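October, bench notes, snack mix sorting
Entry started 9:40, finished after lunch. Written up by Felista, with corrections from Musyoka where marked.

Carried on with the sorting job for the Laizer mix. The open question from last time was whether we sort straight out of the bag or tip everything onto a flat surface first. Naomi wants an answer before we order more, as the next lot is 2,000 g and we don't want to go through that much of it the slow way.

Stock at the start: one open bag, 956 g on the small scale, bag included. The bag itself is light enough that I left it in the figure. Gummies and berries only. The nuts were picked out earlier and are in the lidded tub on the lower shelf, labeled.

Wiped down the round table with plain water and let it air dry. Last time we used the spray and the first handful smelled of it, so no spray on food days. Put that on the card by the sink as well.

First run was by hand out of the bag. Slow. The gummies stick to each other at the bottom and come up in lumps, and the berries get squashed when you pull the lumps apart. Stopped after 38 pieces and threw out the damaged ones. Recep says the berries were softer than in the previous bag, and I agree, but we have nothing written down to compare against. From now on, squeeze one berry from every new bag and note it.

Second run was on the table. Small amounts at a time, spread out so that the pieces are mostly separate, and the steel bowl kept on the table within reach. Seven yellow gummies and eight dark red berries on the dark top in the photo, with the bowl off to the left.

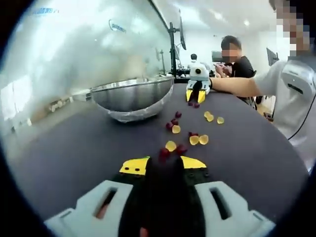 Kusstead Food Handling Group, Workshop 3

The yellow shows up very well against the dark gray. The berries less so, and they are easier to miss if you are looking across the table at a low angle. Aldo suggested a white sheet under everything. I tried baking paper for a few minutes and it slid every time a sleeve touched it. Taped down it might be fine. Did not tape it, the only roll left was the brown packing tape.

Pieces that touch are still the main problem. Two gummies side by side are fine if they are dry on the outside. If the sugar has gone tacky they come up as one. Dusting with a little cornstarch helps (Musyoka: helps the gummies, makes the berries look moldy, do not use on anything that goes back to Samier). Agreed, leave the cornstarch out.

The bowl is the right size but too loud. Each berry dropped from any height rings, and after an hour of that people in the next room came to ask. Lower the hand before letting go. A folded cloth inside would quiet it but then the sugar ends up in the cloth.

Round table versus the long bench: the round one is better for two people, each can work in from their own side and meet in the middle. The drawback is that berries roll toward the edge when someone leans on the top. Lost a few to the floor that way. Floor pieces go in the trash, no exceptions, including the ones that landed on somebody's shoe.

Result so far: spread out on the table beats sorting from the bag, clearly enough that I did not bother with a third run. No timing taken, the stopwatch is still with Recep.

To do
- Ask Triltach if they will ship gummies and berries in separate bags. Naomi has the contact.
- Get white tape.
- Try a shallow tray with a rim, dark if we can find one.
- Weigh the leftover mix and write it on the bag. I forgot.
- Second bowl, plastic, same width or a bit wider.

Musyoka, added 2:15: leftovers weighed and written on the bag. It is in the cupboard with a clip on it. Please don't eat from that one, the open bag for eating is by the kettle.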